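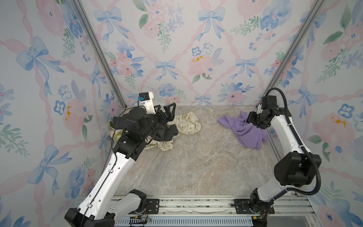 Kerstin Blomqvist
Aug 23, 2021
I want to write a small thread about wallpaper with ribbons, and about laundry, because this week I had both of them in my head. It will be a little long, sorry.

The paper has a trellis of pink ribbons which cross diagonally. On the crossings there are light blue bows. Between them you find pink roses and some blue flowers that look like pansies, with a dark center. My aunt in Skolen had something similar in her hallway and I thought it was the ugliest wall in the country. Now I am 37 and I like it very much.

Advice for anyone who wants to hang a diagonal pattern: start in the middle of the back wall. I know that all the instructions say to start from the window. With diagonal ribbons your eye goes directly to the back wall, and if the crossings are not even there, you will see it every day.

The corners are the difficult part. A ribbon that goes up to the right must continue on the next wall, and no wall I have met is straight. Silver posts stand where these three walls meet, and I think a post in the corner is a big help. The eye makes a pause there and forgives a small mistake.

I bought my first rolls of ribbon paper from a shop in Pleltdale which is closed now. Please always buy one roll more than you calculated. The pattern repeat eats a lot of paper. I did not believe this and had to paper the space behind the door with leftovers.

Somebody asked me in March if a marble pattern on the floor is too much together with flowers. I answered yes at that time. I would like to change my answer. If the floor is beige and light gray and the veins are faint, it stays calm and the roses can do what they want.

Dark specks on such a floor: I cannot tell you if they belong to the pattern or if they are crumbs. At home I have the same problem in the kitchen. I have tried to wipe away the pattern more than one time.

Now the laundry. Cream cloth with olive-green leaves, a black garment on top and tangled with it, and the lavender one in its own heap. This is exactly how my Sunday looks also, only I have more socks.

My rule is that I take the black things out first. Black shows every piece of lint, and a light cloth with a print gives it very generously. So first the black one is lifted off and shaken, then the cream one is laid flat, and purple waits.

For a printed cloth I fold with the print to the outside. The one with the leaves has also round emblems and some lettering, too faint for me to read. If you fold such a cloth with the print inside, you will open it 2 times per week to check which one it is. I speak from experience.

Lavender purple next to this wallpaper is a very nice color, by the way. There is pink and there is light blue on the wall and the purple sits in between. I did not expect that a crumpled heap could make me want new curtains, but I have already looked at the Obura catalog during lunch.

A question to people who sew: I have a big piece of the old ribbon paper left and I want to make a lining for drawers. Do you glue it or do you only lay it inside? I read that glue makes the pink go yellow. My drawers are from Bundovico and they are 30 cm deep, if this is important.

Thank you for the answers already! Most of you say only lay it inside, and use a bit of tape under the front edge. I will try this with one drawer and the other drawers must wait until I have folded everything that is supposed to go into them.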